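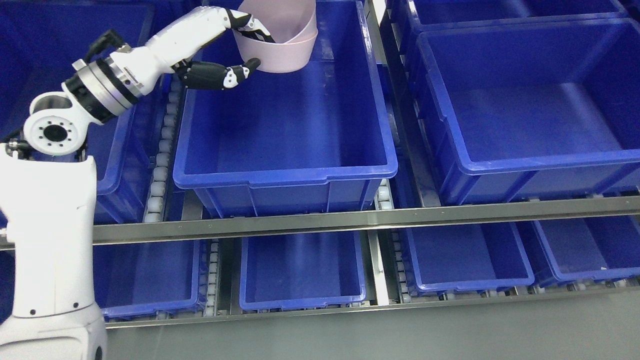 Weswood Stacking Totes, Blue: Review After One Season

We bought 19 of these in May for the returns area at Trunham, where soft goods come back loose and have to be sorted before they go out again. The old bins were gray Mellier ones with a folding lid. The lids broke first, then the hinges, and by the end most of them were open boxes with sharp corners.

The Weswood is an open bin with no lid. It comes in one depth and several colors. We took blue to match the totes already on the two-tier racking.

Size and fit

Measure your shelves before ordering. The listing gives the inside dimensions and leaves the rim out, and the rim adds enough to matter on a tight tier. Ours fit on both levels, but the upper row was close. Aitana Salcedo did the test fit with a single bin and then ordered the rest, and I would do the same again.

Loading

The opening is wide and the bin is easy to reach into from the front. Larger soft pieces go in without being folded. Tall items that stand on end stay up if you put them against a wall of the bin, though they lean once the neighbors are taken out. Small flat things get lost at the bottom. For those we still use the shallow Sima trays, which cost less and don't need to be deep.

The inside is smooth and nothing has snagged on it so far. Thin knits and brushed fabrics have come out clean.

Handling

Full of clothing, one bin is a comfortable carry for one person. Full of shoes it isn't, and the grips start to dig in after a short walk. Despina Pană wears gloves for the heavy ones. I have got used to filling them halfway.

They slide well on a steel edge - maybe too well. If your racking has a slope toward the aisle, you will want a stop at the front.

Wear

Two bins have scuffed bases from being dragged across concrete. One has a white stress mark at a corner where it was dropped empty from the upper tier. It has not split and is still in use. The color has held, but ours are indoors and I can't say what sunlight would do.

Cleaning

Warm water and dish soap take off dust and tape residue. Label glue is harder. The paper labels we used at first left a gummy patch that needed a plastic scraper, so we changed to card holders clipped over the rim.

Price

The set came to $664 with delivery. The Mellier bins were cheaper per piece, but we replaced them so often that I stopped comparing.

Complaints

The maker's sticker is on the long side, exactly where a label should go, and it tears when you peel it. Empty bins also jam together if you stack them more than five high. A twist gets them apart.

I would buy them again for clothing and other light stock. For shoes or anything dense, get the half-depth version.

Four stars out of five.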